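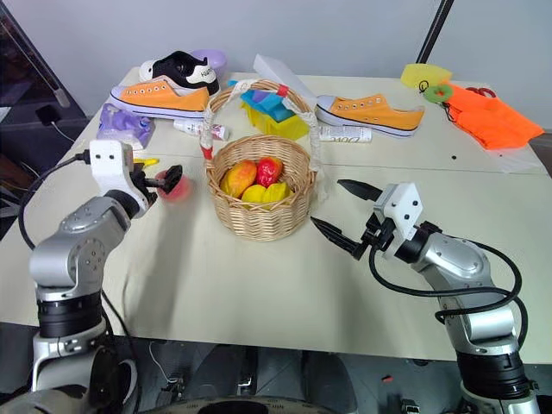

Henryk Olszewski wrote in to ask whether he'd need to know any coding before he had a go at teaching an arm to pack fruit, and the answer is no, not a line of it!

Home | Guides | FAQ | Kit list | Contact

Guides > Teaching by hand > FAQ

14 comments | 37 shares

Right, so what do I do all day?
I steer the robot through a job, over and over, and every go gets saved. We call each go a demo. The fruit basket job is my favourite (and the one I get the most letters about), so most of these answers lean on it.

By hand or by remote?
Both work. By hand means you take hold of the arm and walk it through the move. By remote means you sit back with a pair of handles and the arms copy you. I like remote for two-armed jobs - I've only got so many elbows, and pushing two arms round at once wears me out.

How many demos do I need?
For the basket job I stopped at 106. Sunil Matubbar did 370 for the same thing on his Skelach and swears the extra ones helped. I'd try 80, see how it gets on, and then add more where it struggles.

Why is there so much clutter on the table?
So the robot doesn't learn that fruit only ever lives on a bare white table. Shoes are great for this, all those laces! Shuffle things about between demos.

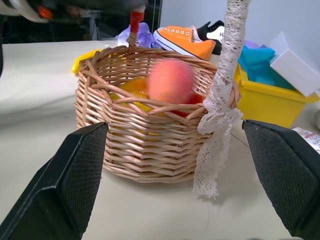 Wrist view, gripper open over the basket.

Do I really need a wrist view?
I wouldn't go without one now. The head view tells you where everything is, but close to the rim it's the wrist view I trust. Handles are a pain too, they love to get in the way of a finger, so come in from the side you can see best.

I fluffed one. Do I bin it?
If you dropped the fruit and gave up, yes. If you missed, had another try and got it in, keep it - those are worth having. Just don't sit there dithering halfway, as the robot will learn to dither as well (mine did, all through February).

How fast should I go?
Slower than you'd like, but steady. I do 2 practice runs before I save anything, and I stop for tea when my hands get sloppy.

Can two people share the teaching?
Yes, though agree first which arm does the picking. Lutfa and I didn't, and our early batch was a right muddle.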